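Irkesari Blanket Library - progress report to the Konine Fund
July

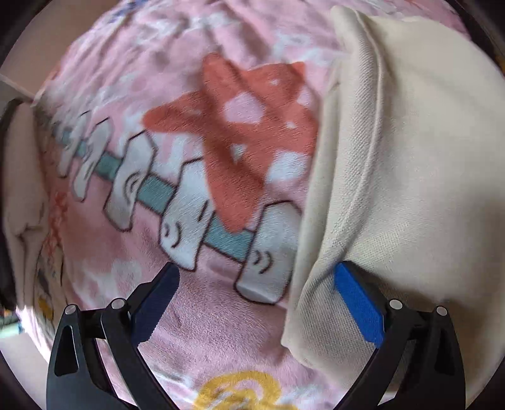

It has been a busy few months, and we are so pleased to be able to write with good news. When you agreed to support us we had one leaky cupboard and a great many kind offers of bedding, and we hardly knew where to put it all. We now have dry shelves along the back wall, a proper folding table, and 61 families signed up to borrow (we had hoped for 100 by Christmas, so we feel we are getting there).

The children's fleeces go out fastest, as you might guess. Anything pink with a big cartoon print barely touches the shelf, and the marshmallow sort of pattern is a great favourite. The plainer cream woven throws are slower to find homes, though grandparents do ask for them - they sit nicely over a fleece on a colder night.

Washing has been our largest cost. The Dmytriv launderette gave us a fair price, and 14 loads went through in the last month alone. We have spent 3631 of the grant so far, most of it on that and on the shelving.

Still to do: labels for the single and double sizes, a second folding evening, and a talk with the Tusitz playgroup, who would like a box of their own before the autumn. We will write again once that is settled.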